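Jarnham Herringbone Flooring, Natural Finish

We've been laying herringbone in our own homes for years, so we were always going to be fussy about the one we put our name to! Jarnham is a warm, easygoing timber floor that suits a study or a spare room just as happily as it does a big family lounge (and it's kind to bare feet on a winter morning, which matters more than you'd think when you're putting the kettle on at six).

The blocks arrive in packs of left and right pieces, so please check you've got both before you cut anything. Let them sit in the room for three days first. A light sweep and a barely damp mop will keep the colour looking lovely, and felt pads under the furniture are well worth the few dollars.

Order code: Jarnham 341
Samples: up to 8 per household, posted free
Trims and thresholds: see the Kosiretti range

Not sure how much to order? Send your room measurements to Elmarie Mthembu in our showroom and she'll work it out with you, offcuts and all.

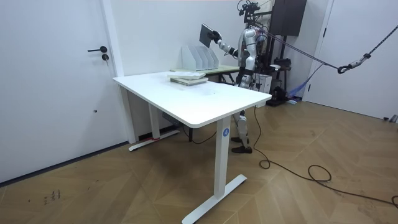
Herringbone wooden floor with white walls and a white desk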